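7:40 am. Wustness building, upstairs landing again. Coffee, no breakfast. Target for the month is 2000 clean episodes and we are not close -- Khumalo split wants 200 more of the put-in-basket task before they retrain.
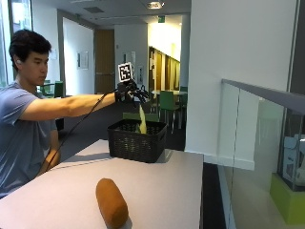

Glove calibration held all morning, first time this week. Wrist drift under 2 mm, didn't have to redo the zero once. I keep wanting slower releases. With the hand right over the basket like that and the yellow toy already hanging down into it, the temptation is to just let go and reach for the next one, and then the policy learns to fling. Wrote SLOW on a sticky note.

Then the hand-held gripper. Hate the fisheye previews, always need a minute to work out which way is up.

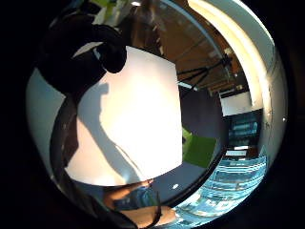
*White panel, big shadow across it. Check exposure.*

Exposure is the thing to sort out before Mullmont gets any of this. Asked for fixed gain, got told "soon". Labelled 12 as doubtful and moved on, will recheck on the big monitor tonite.

Round table next. Different toys, same prompts. Sync script crashed, restarted, fine.
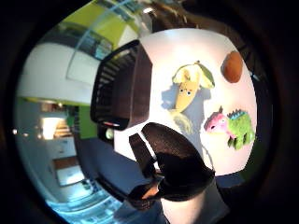
*Banana, dinosaur, brown glove.*

Need to ask Gresico if the language labels should say "dinosaur" or "green toy" -- the old set has both and the model treats them like seperate things. My vote is both, on purpose, shuffled.
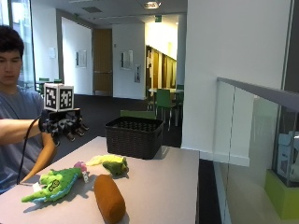
Also disk. Drive is nearly full and the upload crawls after lunch, so start it at noon from now on. Shoulder sore. Buy tape, spare cable, bananas (real ones). Tomorrow do the left side starts first, those are always the ones we skip.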